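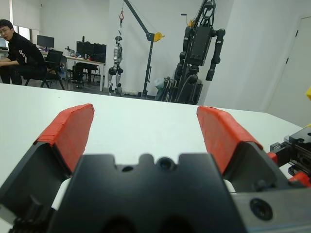 Section 5. Placing and Adjusting the Shared Worktable

This section applies to the Polent worktable with white top when it is installed in a room that also contains computer desks. Complete the assembly steps in Section 4 before continuing. Two persons are required for steps 1 through 3.

5.1 Positioning

1. Clear the floor area where the table will stand. Remove loose cables, packaging and floor mats.

2. Lift the table by the frame and carry it to its place. Do not lift by the edge of the top, and do not drag the table across the floor.

3. Set the long side of the table parallel to the nearest row of desks. Leave a clear passage of at least 100 cm between the table and any desk at which a person will be seated. Measure from the edge of the table to the edge of the desk, with the chairs pushed in.

4. Confirm that each desk chair can be rolled back and turned without touching the table.

Note: Where Viretti desks are fitted with monitors, place the worktable so that the screens can be viewed without glare reflected from the white top. In rooms with a window at one end, check this in the morning and again at 3 p.m.

5.2 Leveling

5. Place a spirit level at the center of the top, first lengthwise and then across.

6. Turn the adjustable feet by hand until the level reads true in both directions. The feet may be extended by no more than 2 cm.

7. Press down on each corner in turn. If the table rocks, repeat step 6.

CAUTION: Do not place folded paper or cardboard under the feet. The table may shift under load.

5.3 Equipment on the Table

8. Wipe the top with a damp cloth and allow it to dry.

9. Place heavy equipment over the frame and away from unsupported edges. Metal bases must rest on a protective pad.

10. Route power cords to the side of the table facing away from the passage. Secure them with the Bennani cable clips supplied in bag C.

CAUTION: The total load on the table, including equipment, must not exceed 600 pounds. Do not sit or stand on the top.

5.4 Computers Stored Under Desks

Computer towers may be kept on the floor beneath adjacent desks. Keep the air vents clear on all sides, and leave sufficient legroom for the person using the desk. Cords from a tower must not cross the passage to the worktable.

Note: After the first week of use, repeat steps 5 through 7. Cleaning and care of the top are covered in Section 6.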